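4.3 Checking the grasp planner in simulation

Run this procedure after any change to the gripper model, the crate model or the planner settings. It assumes that the Midex runtime is installed and that the Suteo scene server starts without errors (see 4.1).

Caution: Disconnect the runtime from the physical controller before you begin. The simulator and the controller share one command channel, and a plan sent to the wrong target will move the real arm.

1. Open the crate transfer scene and wait for the status line to read READY.

2. Set the control target to SIM. The target does not persist across restarts.

3. Load the gripper profile. The profile must list every finger joint in the same order as the model file. A mismatch produces no error message, but the fingers close in the wrong sequence.

4. Set the approach offset to 236 mm above the bottle cap. The offset is measured from the palm, so the fingertips will be much closer to the target than this value suggests.

5. Set the planning timeout to 860 ms.

Note: Values under 200 ms cause the planner to return its first valid path without smoothing. This is acceptable for collision tests only.

6. Select a bottle by its object ID and choose Plan > Pregrasp. The planner computes a path to a point directly above the bottle with the palm facing down.

7. Step through the path with the arrow keys and stop at the final waypoint.

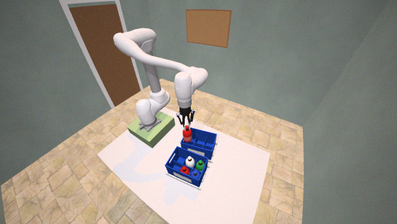
8. Turn on the collision overlay. Any contact between the fingers and the compartment dividers is listed by link name. If contacts appear at this waypoint, increase the divider clearance by 2 mm and plan again.

9. Choose Plan > Grasp. Confirm that the descent is a straight vertical line in the path view.

10. Save the plan under a new name. Plans saved over the default are lost when the scene package is updated.

Note: Bottles close in color to their crate may be missed by the color segmenter. Use the depth segmenter for these objects, or enter the pose by hand in the object table.

If step 6 returns NO PATH, check the base frame entry in the scene file before changing any planner limits. For other return codes, see 4.5.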